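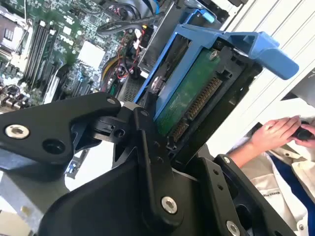

Aronen says in this morning's email that the other side will argue misuse, full stop, and can we please have something on the rear leg before their expert report lands. OK. So that moves the leg ahead of the treads. Changing the order of work below.

December, 8:15 am, bench 2

File 701. Step stool, Stomau, folding, the one from the Plornmont stockroom. Claimant fell off the top step, wrist and hip, says the back leg "went." Store says she was leaning out sideways to a shelf. We don't care who is right, we only get asked what the leg did.

Seals checked before opening. Bag seal matches the log, outer box seal matches the log. Tape on one side of the box lifted a bit at the corner, same as noted at intake, not new. Photos before, during, after. Gloves on. Nothing cleaned, nothing bent back, and please nobody fold it — the hinge on the left side binds and we will get blamed for any fresh scrape.

What I have so far:

Left rear leg bent inward just below the lower rivet. Paint cracked on the outside of the bend, wrinkled on the inside. Right rear leg straight as far as a straightedge will tell me.

Lower rivet left side is still in but the hole has pulled oval. Long way of the oval runs down the leg. Would expect that from load coming down, less so from a sideways lean, but do NOT put this in an email to anyone yet. One hole. Need the exemplar.

Rust stain below that rivet, brown, thin. Looks old. Under the loupe the stain goes into the gap between the leg and the bracket, so the gap was there for a while. Could be from mopping. Ask Aronen if the cleaning contract for the stockroom was in the disclosure, I can't find it in the bundle.

Foot cap missing, left rear. Not in the bag. Intake sheet says "caps: 3" and whoever opens the report will ask where the other one went. Incident report from the store doesn't mention it at all. Need to know if it was off before the fall or lost after.

Label on the underside of the top step: max load 200 lb, readable. Batch number scratched, last part gone. Tried raking light, no luck, try again with the blue filter after lunch.

10:50

Exemplar stools. Two ordered, same model, one arrived. Box crushed on one corner but the stool is fine, photographed anyway. Rivets on the new one look fatter in the head than on ours?? Measure both. If Stomau changed the rivet between batches thats a big deal and Aronen needs to hear it by phone, not buried on page nine.

Calipers first, then measured again with the other pair since the first pair is due for calibration this month. Same answer both times. Head is wider on the new one. Shank can't be measured without drilling it out, and we don't drill 701 without written consent from all parties. Consent form drafted, sitting in the shared folder, needs Van Beek to sign for the defense.

Van Beek. Their preliminary letter says they took a stool of the same model up to 385 lb with no failure and so the leg must have been overloaded or side loaded. Things the letter doesn't say:

- new stool or used
- caps on or off
- static load or somebody stepping
- where on the step the load sat
- which batch

A static pull on a new stool with all its caps tells me very little about a used one standing on bare tube. Worth one paragraph in the reply, polite. Ask for the raw data and the photos of the setup. They asked for ours last time and got it the same day.

1:30 pm

Back. Blue filter did nothing for the batch number. Leave it.

Test plan for the exemplar, written here so it's on paper before we start and no one can say we picked it after:

1. New stool, all caps on, 200 lb centered on the top step, 100 cycles on and off. Check the rivets.
2. Same stool, left rear cap removed, same load, same number of cycles.
3. Same again, load shifted to the left third of the step.
4. Stop if any hole shows growth on the gauge. Do not run it to collapse, we want the halfway state for comparison.

Floor: need vinyl tile like the stockroom, not our concrete. There is an offcut behind the rack, might be big enough. Cap off on concrete would grip differntly and Van Beek will jump on it.

3:40

Run 1 done. No change at either rivet. Tile held with tape, fine.

Run 2 not started, the load cell drifted on zero check. Swapped the cable, still drifts. Leave it on overnight to warm up and check again first thing. If it's still off, borrow the one from bench 4 and log the serial.

701 rebagged, new seal number in the log, back in the cage.

To do: phone Aronen re rivet heads. Chase second exemplar. Cap question. Mopping question. Consent form to Van Beek — send today, they are slow.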